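Operations > Workplace Safety > Manual Collection Stations > Periodic Inspection

Last updated: June
Reading time: 3 minutes

Hand-Held Gripper Station: Inspection Checklist with Comments
Site: Mutcombe, Room 235
Inspector: Ketsara Thongdee
Station lead: Boonmee Srisuk
Sheet number: 2756

Scope

This checklist applies to stations at which an operator works with a pair of hand-held grippers at a table. It does not apply to the Tronar arm cell, which is inspected under its own sheet. Each item is to be marked Satisfactory, Action or Not applicable. A comment is required wherever Action is entered.

1. Access and floor
1.1 Route from door to operator position clear. Satisfactory.
1.2 Floor rails visible to a person approaching the table. Action. Contrasting tape to be applied at the rail ends.
1.3 Loose cable secured or coiled away from the walking route. Action. See comments.
1.4 Tripods and stands stable, with legs fully spread. Satisfactory.

2. Grippers
2.1 Jaws open and close freely, no cracked or sharp edges. Satisfactory.
2.2 Marker plates firmly fixed and markings clean. Satisfactory.
2.3 Cable strain relief intact at both grippers. Satisfactory.
2.4 Operator able to put down both grippers without assistance. Satisfactory.

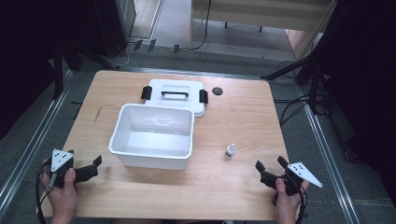
Comments on section 1. Trailing cable remains the most frequent finding at Mutcombe and was also raised at the previous inspection. The standard requires that cable not in use be coiled and hung, and that cable in use follow the shortest safe route. The tangle of black cables on the carpet to the right of the table does not meet that requirement, and its position beside the tripod increases the risk of a person pulling equipment over. The cables hanging from the two grippers are accepted, provided that the operator remains in one place during a task. Mr Srisuk has agreed to fit cable clips by Thursday.

3. Table and task items
3.1 Table stable under hand pressure at each corner. Satisfactory.
3.2 Only items listed for the task on the table. Action. Item list not displayed at the station.
3.3 Containers empty of liquid before use. Satisfactory.
3.4 Lids with latches checked for pinch points. Satisfactory. Operators are reminded to keep fingers clear of the clips when closing a lid by hand.
3.5 Table height recorded. Not applicable, fixed table.

4. Operator
4.1 Induction record signed (Form 965). Satisfactory.
4.2 Break of at least 10 minutes taken in each hour. Action. The log kept by the Onishi team shows two sessions of over an hour without a recorded break.
4.3 Sleeves, lanyards and jewellery secured. Satisfactory.

Comments on section 4. Breaks must be entered in the log when they are taken. Entries made at the end of a shift will not be accepted as evidence. The Dima stations follow the same rule.

Outcome

The station may remain in use subject to completion of items 1.2, 1.3, 3.2 and 4.2. The station lead is to return the signed sheet to the inspector once the work is done. Item 1.3 will be inspected again in person; a written reply is sufficient for the others.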